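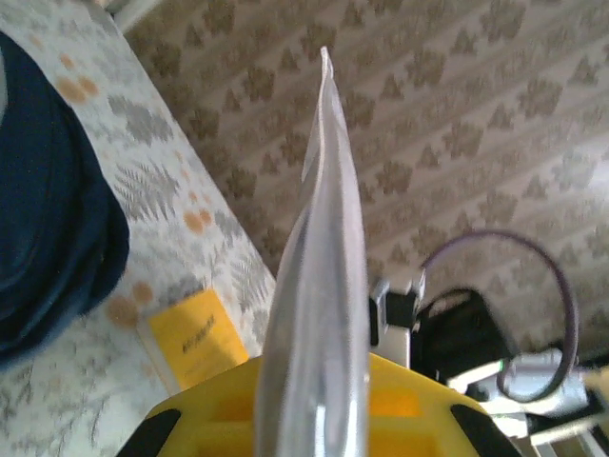

Keep the plastic, my sister wrote back, you'll be sorry in March when you need something to put over the winter coats. She has said this about every piece of wrapping that ever came into either of our houses, and she has a closet to prove it, so I thanked her and went on sorting.

August 14, 2021. Ullbridge, back bedroom, windows open all day and still warm at bedtime.

I had promised myself I would get through the back bedroom before the new mattress comes from Harier, and I very nearly did. The trouble with that room is that I like being in it. The wallpaper is busy and the bedspread is busy too — all those gray ferns and the little clusters of orange dots — and anybody with taste would have picked one or the other years ago, but in the afternoon the light comes in and the whole thing settles down and I could sit there until supper. I did sit there for a good part of it, with a glass of iced tea on the floor by my foot, which I remembered just in time.

I bought that bedspread at the Mikitz closing sale and carried it home on the bus. I have always thought the orange dots were berries. My sister calls them paw prints, and once she said it I couldn't get the paw prints out of my head, so now they are berries in the morning and paw prints by the time I'm tired. Today I kept the spread on while I worked, even though I know perfectly well you are supposed to cover a bed before you pile things on it. I shook it out afterward from the back step and it was fine.

The plan was to have 3 piles: keep, give away, and ask my sister. The third pile grew the fastest and the first one was close behind it. I found the good pillowcases, the ones with the crocheted edge, folded in with the curtains that never fit any window in this house. I found the receipt for the old mattress too, from the store on Katona Street, with 619 written on it in blue ink and underlined, as if the man had been pleased with himself. I remember thinking it was a terrible amount of money. The Harier one costs 200 more and I hardly blinked, so either I have changed or my back has.

Then there was the box. I had been putting things off onto the bed one after another and I kept passing it over, and finally it was the only one left and had to have its turn.

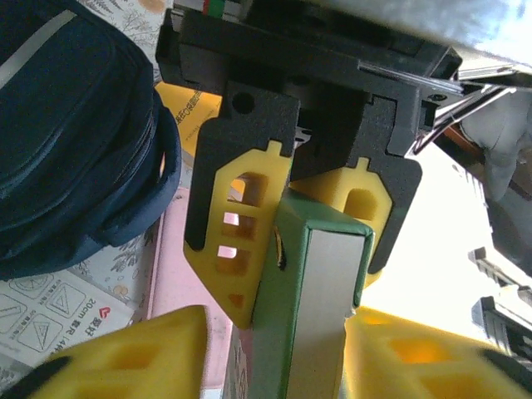
Green edges, silvery front. Into the keep pile!

I know what I said about boxes. I said it at Easter and I said it again in June, that a box has to earn its shelf in this house, and I meant it both times. But it's a handsome thing, with that green going along the edges, and it will stand up very nicely next to the hatbox on the top shelf where I can see it from the door. I'll decide what belongs in it some evening when it rains.

The plastic went back and forth all afternoon. There is more of it than I would have guessed, from pillows and blankets and I don't know what else, and it slides off everything you lay it on and whispers at you when you walk past. I smoothed some of the bigger pieces flat with my hands and rolled them up, then felt silly and unrolled them, then rolled them up again. They are on the closet floor now, behind the ironing board. I haven't told my sister.

Still to do tomorrow: the bottom drawer, the curtain rings, and find out whether Harier takes the old mattress away or expects me to wrestle it down the stairs myself. Call before noon. Buy string, and more tea.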